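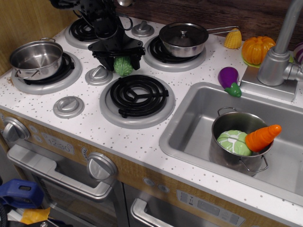
**Grenora moves evening load to new transformer**

GRENORA, Thu 14 February — The Grenora municipal electric department has transferred the Ollar Street feeder to a new substation transformer, ending a run of low-voltage complaints that came mostly from all-electric homes on the east side of town. The feeder serves 1878 metered accounts, nearly all of them residential.

The old unit had been running close to its nameplate rating on winter evenings, when electric ranges, water heaters and baseboard heat are in use at the same hour. Voltage at the far end of the line fell below the department's service limit on several nights this winter. Customers reported dim lights, slow oven preheating and range burners that took longer than usual to bring a pot to a boil.

Rattana Chuensuk, distribution engineer for the department, said the low readings followed the cooking peak closely. "A resistance burner draws what the voltage lets it draw," she said. "If the supply drops by a tenth, the heat output drops by almost a fifth. People notice that at supper before they notice it anywhere else."

The relationship is a square law: power in a fixed resistance varies with the square of the applied voltage. Coil burners, oven elements and storage water heaters all follow it. Refrigerators and furnace blowers do not, and motors of that type may draw more current as voltage falls, adding to the load on the line.

The replacement transformer was supplied by Poletti and installed by the contractor Mendes under a contract approved last year. It has an automatic tap changer on the secondary side, which adjusts output in small steps as demand rises and falls. The old transformer had fixed taps that could be changed only with the unit out of service, and they had been left at one setting year round.

Crews made the transfer in three stages. Each stage required a short outage, scheduled between midnight and dawn, and customers were notified by door card. The final stage was delayed one night by wind. Mendes also replaced the feeder breaker and its relay, and reset the fuses on the side branches to match the higher available fault current.

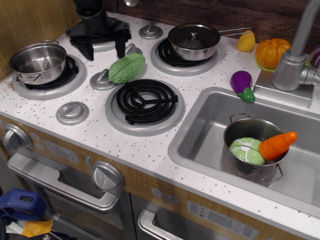

Under the new settings, the peak reading on the transformer should stay at or below 65 percent of its rating on a normal winter evening. Chuensuk said the remaining margin is meant to cover a cold snap or a temporary tie to the neighboring feeder if that line has to be taken down for maintenance. It is not reserved for new subdivisions, and developers east of the rail line will still have to submit a load study.

Recording meters have been left at the end of the feeder and at two points along it. The department will compare the readings with those taken before the work and will report the results to the town council once a full billing cycle has been logged. The old transformer will be drained, tested and kept as a spare if the windings pass inspection.

Rates are not affected by the project. Some households could see a slight change in metered use — a burner or oven at full voltage draws more power, but it also reaches temperature sooner, and the thermostat then cycles it off. For most cooking the two effects come close to canceling out, according to the department.

Customers who still see lights dim when a range or dryer starts are asked to call the service desk and note the time of day. If the voltage at the meter is found to be within limits, the cause is usually a loose connection in the house panel or an undersized branch circuit, and repairs on that side of the meter are the owner's responsibility.

A similar review of the feeder serving the school and the west side is planned for after the heating season. No equipment has been ordered for that line.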